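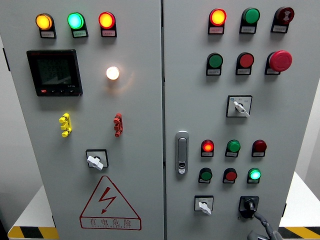 The whole batch came out even from top to bottom, Lencho writes, and the only complaint on our side is that we should have bought the thing before the last big walnut year instead of after it. Letters like that make our month, and this one was pinned up by the coffee pot for most of February.

Home | Dryers | Hullers | Crackers | Parts | Contact

Print this page | E-mail this page

Borska Walnut and Hazelnut Dryer

If you grow nuts on a small or middling scale, you already know how the season goes. You wait all summer, the hulls split, everything comes down inside of a couple of weeks, and then you have a mountain of damp nuts and a weather forecast you don't like. Some growers spread them on screens in the barn and turn them by hand (we did that for years, and our backs remember it). Others haul them to a custom dryer and wait in line behind bigger outfits. The Borska was built for folks somewhere in between, with more nuts than the barn floor can hold and not enough to make a full-size drying plant pay.

It is a batch dryer. You fill it, you dry what's in it, and you empty it, and then you start over with the next load. A full bin holds 3,736 pounds of freshly washed walnuts in the shell. Hazelnuts pack closer together, so with those we ask you to stop filling at the lower of the painted lines inside the bin and let the air have its room.

How the drying works

Air is pulled in at the back, warmed gently, and pushed up through a perforated floor under the nuts. That floor has 256 slots in it, cut on the slant so that shell bits tend to ride over them instead of wedging in. There are 2 fans, one at each end of the air chamber underneath, and they blow toward each other. It sounds like a funny way to do it, and we had our doubts too, but the air meets in the middle and comes up much more evenly than it did in our old single-fan model, which always left a cool corner by the unloading door. If you owned one of those you know the corner we mean!

Low and slow is the rule with walnuts. Too much heat turns the kernel oil, and while the nuts may look fine going into the sack, they'll taste like old paint by the holidays. The Borska is set at our shop so that the air stays in the gentle range, and the limit can't be raised from the front. We do get asked to raise it. We would much rather talk you through a second small batch overnight than have you cook a good crop, so please don't be cross with us when we say no.

You'll find that the first few hours seem to do nothing at all. The surface water comes off first, the air leaving the top feels muggy, and the whole shed smells like a wet woodpile. Then somewhere along the way the smell changes to something sweeter and toastier and you can start pulling samples. Take them from the sampling port halfway up the side as well as from the top, crack them, and bend the papery divider between the kernel halves. When it snaps clean, you're close. When it bends like leather, go have supper and come back.

Power and controls

The dryer and its fans run from a floor-standing control cabinet, supplied with the unit. Most growers like it on the dry side of the shed, well clear of the wash line and with good room to swing the doors all the way open. The cable run is ordered to length, so do measure along the walls and over the doorways before you call us, and then measure once more with somebody holding the other end of the tape. The wiring has to be done by a licensed electrician. We're glad to talk with yours on the phone, and we can mail the drawings ahead so that nobody is standing around on delivery day. 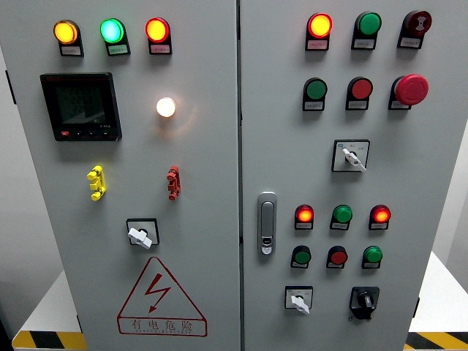

Left door of the control cabinet: amber, green and red lamps at the top, power meter beneath.

We pack a laminated card with every cabinet that goes through the controls one at a time in large type. Hang it nearby. The helper you hire for harvest will be grateful, and so will you, along toward midnight when your eyes get tired.

Loading and unloading

The bin can be filled from a bucket, a front loader or our own Oser elevator, the same little elevator we've sold alongside our hullers for years. If you already have an Oser, the Borska was drawn up to suit it, and the discharge chute drops right over the bin lip with no adapter. Other makes of elevator generally work as well, though you may need to block up the feet a bit or shorten a chute. Send us a sketch with the heights on it and we'll tell you what we think.

However you load, keep the top level. A peak in the middle and thin spots along the walls will send all your nice warm air up the sides, and the nuts in the middle will still be damp when the others are done. A garden rake with the handle cut down is just right for this. We used to sell a special leveling tool and quit when we noticed that we were all using the rake.

Unloading is by gravity, through a sliding door at the low end. The floor slopes enough for walnuts to run by themselves once you've started them. Hazelnuts sometimes need a nudge. The door takes a standard picking tote underneath, or you can wheel up a cart, and it closes against a full load without much fuss, so you can stop between totes and stretch.

Before you load the first batch of the year

Sweep out the air chamber. Mice adore it in there over the winter and they are not tidy guests. Check the belts, grease the fan bearings, and run the dryer empty for a while with the shed doors open so the dust can burn off. Look over the floor slots with a flashlight and clear any that have shell in them. A putty knife does it.

Please wash your walnuts before drying. We know that some people don't, and we've had a few friendly arguments on the subject, but hull stain bakes on and turns the floor sticky, and a sticky floor catches everything that comes after it. Drain them well, too. Every bit of water you leave behind on the wash line is water you won't have to pay to evaporate.

What else can it dry?

We hear this one a lot! The Borska is made for walnuts and hazelnuts and those are what we stand behind. Growers have told us about drying pecans in theirs with good results, and chestnuts with mixed ones (chestnuts are fussy no matter what you do). Seed corn on the cob has been done. Herbs and flower heads are too light and will blow straight up and out, and we have an e-mail about marigolds that we still can't read with a straight face. For light crops, take a look at our Tratemov tray cabinet, a gentler machine altogether, with shelves you can slide out and a much softer fan.

Where to put it

A level concrete floor under a roof is what you want. Gravel will do in a pinch if you set down pads at the corners. Leave a good walkway on the sampling side, and think about where the damp air is going to go, as it will rain right back down on you from a cold metal roof if it has no way out. A ridge vent or an open gable end takes care of that in most sheds. Neighbors matter too: the fans make a steady hum that carries on a still night, and turning the intake end away from the nearest bedroom window is a kindness.

Warranty and parts

The dryer carries a 2-year warranty on the bin, floor, fans and heater, counted from the day it's delivered to you, so a unit bought in early spring isn't using up much of its coverage sitting idle before the harvest. Belts and door seals wear and aren't covered, but they're inexpensive and we keep plenty on the shelf. During harvest we ship parts the same day if you reach us before noon. Have your serial number handy when you call. It's stamped on the plate by the unloading door, usually under a good layer of dust.

Ordering

Each Borska is put together after it's ordered, and spring orders are the ones we can promise for the fall crop without crossing our fingers. We take a deposit when you order and the balance when the dryer is ready to leave the shop. Freight depends on where you are and whether you have a way of lifting it off the truck, and a forklift or a sturdy tractor with pallet forks will do nicely. If you don't have either, tell us early and we'll ask the carrier for a liftgate truck.

You're also welcome to bring a bucket of your own nuts and watch a small batch go through the one in our shop. Call first, and wear shoes you don't mind getting walnut stain on.

Print this page | E-mail this page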